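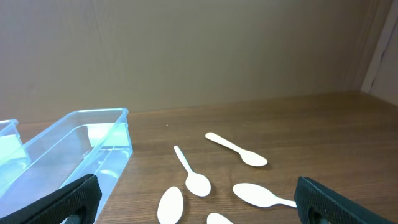

Spoons on the table, water in the tub.

So my first night at Jernell, they sat me on a stool next to the arms and told me to watch for trouble. That was the whole training! I'd put in 15 years on the rental floor, washing and sorting for weddings and company picnics, and I figured I knew what trouble in a sorting room looked like (a wet floor, mostly, and somebody's brother-in-law driving the forklift).

The job was Van der Linden's. They had a picnic coming up in May, 300 guests, and they'd gotten it into their heads that they wanted every piece of plastic cutlery sorted by machine, spoons in one tub and forks in the other. My boss said yes before he asked if the machine could do it. He's a cheerful man and he says yes to most things.

Well, it could do it. Kind of. An arm would come down over a spoon and stop, and I'd lean in, and it would stay stopped, and I'd find myself whispering "go on, go on" like I was at the horse track. Then the fingers would close and up it went, and I'd sit back down feeling like I'd lifted the thing myself.

I timed it against me the second night. I can do a tub of spoons while I'm on the phone with my sister. In the time I did the tub, the machine did 4 spoons and thought very hard about a fifth. I was so pleased with myself that I bought a candy bar.
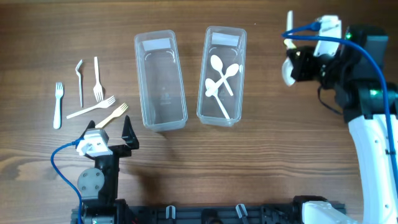 The forks were worse, I'll say that. A fork can land a dozen ways and the arms had an opinion on every one of them. Up at the Vokness plant they've got machines that put lids on jars all day long, thousands of them, and my boss kept bringing that up. But a jar is a jar. A fork hooks onto its neighbor and drags it along for the ride, and then you've got two forks hanging over the spoon tub and a fifty-six-year-old woman yelling at a motor.

By the end of the week I'd quit yelling. I'd started laying the forks out a little for it, spread apart, the way you cut up meat for a kid. I didn't mention this to my boss. The count on the office screen said 2,486 pieces, all by machine, and he printed it out and taped it to the break room fridge, and I stood there eating my sandwich and reading it over and over.

What got me was the quiet part around two in the morning. I'd clear a patch of table to wipe it down, and the arm would come over anyway and open up over the bare wood and wait. 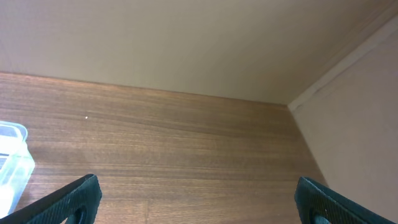 Bare wood, and the edge of a clear tub.

I used to wait with it. Sometimes I'd drink my coffee first. Then I'd reach into my apron and put down one spoon, right in the middle where it couldn't miss, and it would miss, and I'd nudge the spoon over a little and it would get it.

They asked me in Andov, when I went over for the new job, if I had any experience with robots. I said I'd worked nights with one. The woman asked what it did, and I said spoons, mainly, and she wrote that down.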